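May 16, 2020

Quiet in the lab today, so I am writing up the week properly instead of leaving it in the chat where it will be gone by Monday.

The question on the whiteboard is still the one Fasivdale sent over in the spring: can a two-armed setup do kitchen chores well enough that it is worth putting one in a real kitchen? They want a yes or a no. My answer for now is no, and I want to put down why while I still remember the details, because the summary slide going to them is a lot more cheerful than I am.

## What we ran

Toaster oven chore, start to finish. Open the door, take the food from the tray, put it in, close the door, turn the knob. Then the same thing backwards. It's a dull job and a child can do it, so it seemed a fair place to start. The food is toy food. We are nowhere near letting these arms handle anything greasy.

Target for the month was 300 full runs. We are not going to get there. A full run takes much longer than the plan said, mostly because of the resets, and the plan had no line for resets at all. I raised this when the plan was written and will raise it again.

The policy this week is the Woltent one with the new weights. The older in-house one is still on the second machine if anyone wants to compare. I found them hard to tell apart on the door and easy to tell apart on the pieces, where Woltent is better.

## The door

Everything hangs on the door. A glass door on a small light oven is a nasty thing for a parallel gripper. If the fingers come in high they slide off. If they come in low they push the oven back along the table, and then every position the policy thinks it knows is wrong. A person puts a free hand on top of the oven without thinking about it. We have a second arm right there and it almost never does this, since it wasn't shown to.

Things I tried on Tuesday:

- Slower approach. Fewer slips, but the run gets so long that I stopped wanting to watch it.
- Approach from further right. Better contact, then the forearm crosses the line from the head camera and the policy loses track of where its own fingers are.
- Demonstrations with the left arm bracing the oven. Looked good when I was driving. On its own the left arm went up to brace, waited there, and forgot the tray.

I would like someone other than me to try the bracing demos. It may be my driving. I tend to rush the left hand.

## Inside the oven

We also did a set with something bulky already in the oven, to see if the arms would clear it out before loading. A white roll on its side was the obstacle this time. It's light, it rolls, and you can't pinch it if you come in at the wrong height. 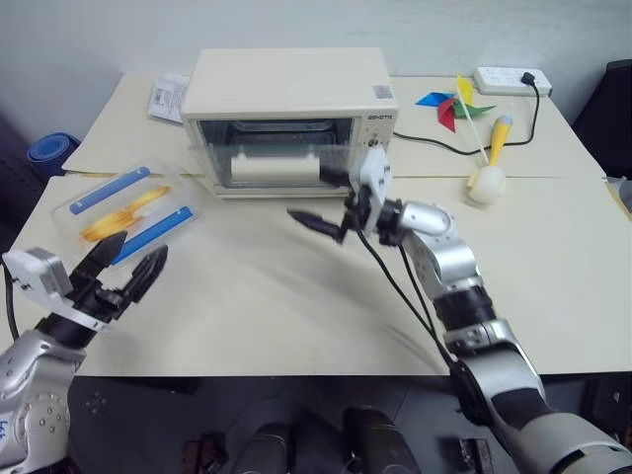 Reaching into the cavity is where the depth reading gets bad. Dark inside, metal racks, glass and clear plastic near the opening, and the estimate jumps all over. You can see it in the plots as a sort of comb. The arm trusts the estimate, gets a bad one, pulls back, gets a good one, goes in again. From across the room it looks like hesitation and visitors find it charming. To me it looks like a sensor problem that we keep describing as a learning problem.

Out of the last 30 runs with the obstacle, I would call 7 clean. By clean I mean no hand from me, no nudging the oven back and no pausing to move a cable. The slide says "most runs reached the goal state," and that's true if you count the ones where I put the oven back where it belonged halfway through. I don't think we should count those. A person in a kitchen who has to stand next to the machine and straighten the oven might as well heat up their own fries.

## The fries

Better news, a bit. Picking the yellow pieces out of the tray went from hopeless to passable. It takes them in clumps. It drops some. It doesn't go back for the dropped ones unless they land inside the tray, so at the end of a run the table needs tidying, and the tidying is done by me.

The tray is clear plastic and that was a mistake in buying. The policy keeps going for the edge a little too far out. Andico sell an opaque one in the same size, I think, but the purchase form has been sitting since before the lab went to reduced hours. If anyone is in the building next week please chase it.

The tray also doesn't stay square. We said the angle should vary so the thing learns to cope, fine, but nobody has written down how much it varies. Some days it's nearly straight and the numbers look great. I want the angle logged from now on, even if it's just "straight / a bit / a lot."

## Cables again

The wrist cables on the right arm hang too low. On long reaches they drag over the front table. I retied them Wednesday and they had worked loose by Thursday afternoon. Somebody needs to route these properly along the arm with clips, and until that happens I don't believe any result that involves a light object near the front edge.

The oven's cord is a separate headache. Give it slack and it wanders into the work area, pull it tight and it holds the oven in place, which helps the door a lot. I suspect a few of our best door runs in early May were really the cord doing the bracing. I can't prove it from the logs. Next time I want 2 sets back to back, one tight and one slack, with everything else left alone.

## Where I am with the big question

I read the Tomić report again last night, the one Fasivdale keep quoting at us. Their claim is that household loading tasks are "largely solved in structured settings." Look at the settings. One appliance, fixed down, door already open, one object, same spot every time. I have no quarrel with the work, it's careful. But a fixed-down appliance with its door open is a shelf. Putting things on a shelf was never the hard part of making lunch.

What I'd want to see before I said yes:

- The door opened and closed on an oven that is free to slide.
- Dropped pieces picked up without being asked.
- A run after somebody else has used the table and left their stuff on it.
- A whole afternoon with no person within reach of the stop button. I mean for the sake of the test. We are not doing this one.

I'm willing to be wrong. The picking got better faster than I said it would in the winter, and I was rude about it at the time. If the door goes the same way by July I'll take the slide as it stands and sign it. Right now though I can load that oven by hand, shut it and be back at my desk before the arm has settled on which side of the handle it likes.

The shop-floor version (bin to fixture, same arms) I'd judge separately. There you can bolt things down and nobody minds. I think that's the one we should be selling to Fasivdale, and I've said so in two emails that have not been answered.

## To do

- Clips for the right wrist cables. Not tape.
- Tray angle column in the run log.
- Chase Andico form.
- Tight cord / slack cord comparison.
- Split "reached goal" into "reached goal" and "reached goal with help," and go back through this week's sheet. I'll start on the sheet Monday.
- Depth plots for the cavity are in the shared folder under oven_depth. Please look at them before the call and tell me if you see the comb too.
- Left gripper sounded dry on closing, late Friday. Didn't open it up. Check before the first run.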